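Search this site
May, by Behrouz Azimi
Print | E-mail

Day 4 of the Flarkum trial. Two arms, desk kit, Ongate want a yes or no.

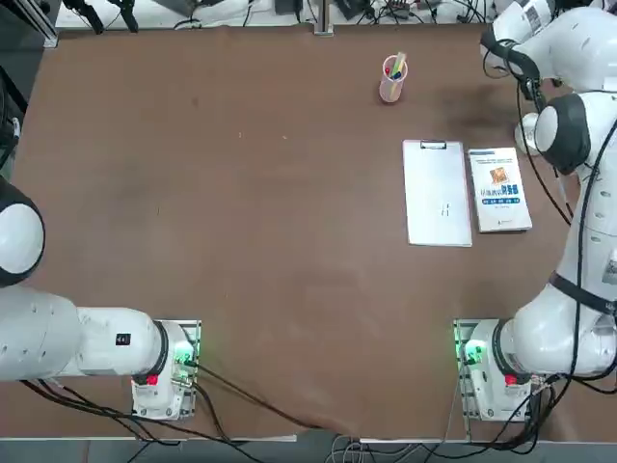
Right arm out over the table, left folded.

Gripper over the round white thing now. Slow. Quote is 3,000, Aguirre says to much.
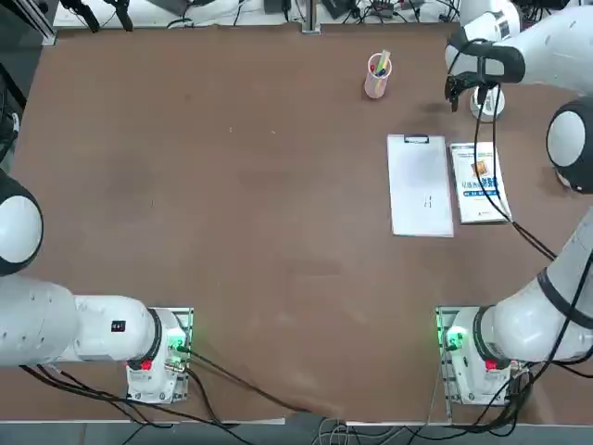 Lamp and booklet

Shade hangs over the booklet, tricky from the side.
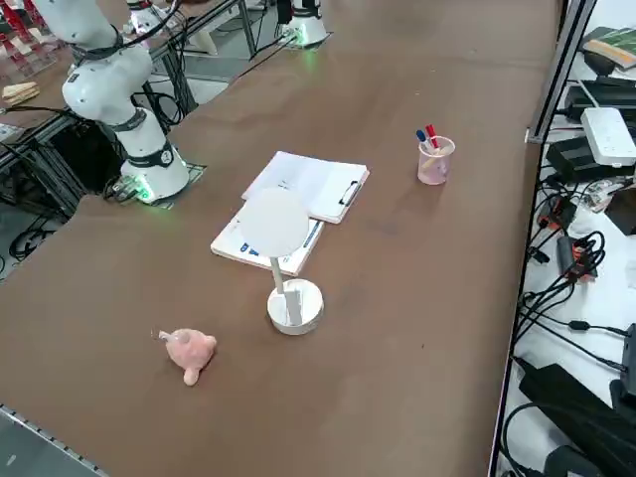

Lamp, clipboard, pink plush.

Close up, finger on the base of the TCL puck.
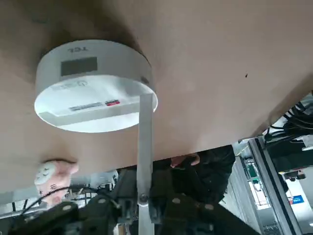
Still want the 30 day extention. Call Gromurville before lunch.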